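Speaker notes – "One Bench, One Shelf"
Talk on setting up a shared work area. 50 minutes with questions.

Slide 1. Title
Wait for people to sit down. Say who the talk is for: anyone who has to share a bench with other people and is tired of clearing it before they can start. Mention that the handout is on the table by the door and has the cut list on the back.

Slide 2. Where we started
Our shop at Plosine had steel desks that came with the lease. They were too low for standing and too high for most of the chairs. Things slid on them. Small screws rolled to the back and dropped behind. People put down cardboard to work on, and then the cardboard stayed for months.
Ask for a show of hands: who has cardboard on their bench right now? Give it a moment.

Slide 3. What we wanted from a top
A surface that is kind to parts and tools. Light enough in color that a black screw shows up on it. Thick enough to bolt through. Something we could sand and oil ourselves when it got marked.
We looked at laminate, rubber mat over plywood, and butcher block. The laminate was cheapest. We went with butcher block in maple, ordered through Kratochvíl, and the bill for tops, oil and delivery came to 3138 dollars. Say the number out loud, people always ask.

Slide 4. Finishing the wood
Oil both faces. We did the top only on the first one and it cupped by the end of August. Four thin coats, a day between coats, wipe off whatever has not soaked in. The strips will not match in color. Some are blond and some are closer to honey, and they drift apart a little more as they age. If that bothers you, sort through the boards at the yard before they load them.
(If short on time, skip the story about the delivery truck.)

Slide 5. The raised shelf
This is the part people copy most, so slow down here.
The shelf is a thick slab in a light wood, held up off the bench on black metal uprights. It sits to the left, so the open part of the bench stays open. Height was the argument. Too low and you lose the space under it, too high and shorter people can't see what is up there. We cut the uprights twice. Measure your tallest daily item, add a hand's width, and stop there.
Leave the edge of the slab square. We rounded one over with a router and things rolled off it.

Slide 6. What lives on the shelf
Buckets and tubs only. No loose items. If it won't fit in a bucket it goes in a drawer or on the wall.
Bright colors work better than labels. We spent a Sunday printing labels with the Zultance label maker and most of them had peeled or been covered within weeks. A red-orange bucket can be found from across the room by a person who has never been in before. Plastic is fine. Pick one with a rounded body so it wipes clean, and something on the front to grab, because you will be pulling it toward you at chest height.
One bucket per kind of thing. When a bucket is full, empty it. Do not buy another bucket.

Slide 7. The metal frame at the back
Black uprights and a diagonal brace, with short lengths of aluminum extrusion bolted on where we need a groove to mount to. The brace matters more than the upright. Without it the whole frame sways when somebody leans on the bench.
Use the same bolt size everywhere. We had 2 sizes at first and the wrong key was always in the drawer.
Question that usually comes up: why not fix the frame to the wall? We rent, and we wanted to be able to walk around the back to sweep.

Slide 8. The floor
Gray concrete, dark tape lines. The tape marks where you can walk and where you can leave things. Clean the concrete with degreaser first and let it dry overnight or the tape lifts at the ends. Ours has been replaced once, in almost every spot where a cart wheel crosses it – nowhere else.

Slide 9. The end-of-day rule
Top clear, buckets back on the shelf, floor swept inside the lines. It takes a few minutes if it is done daily. Eduma runs a similar rule in their shop with a checklist on a clipboard. We tried the clipboard and gave it up, but it may suit a bigger group.

Slide 10. Questions
Leave this last slide up through the questions. Repeat each one into the microphone before answering. Pass around the oiled and unoiled offcuts, and get both of them back before people leave.

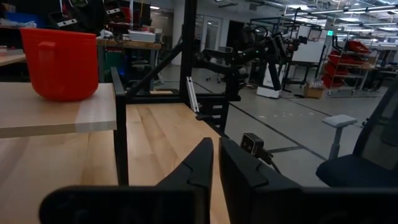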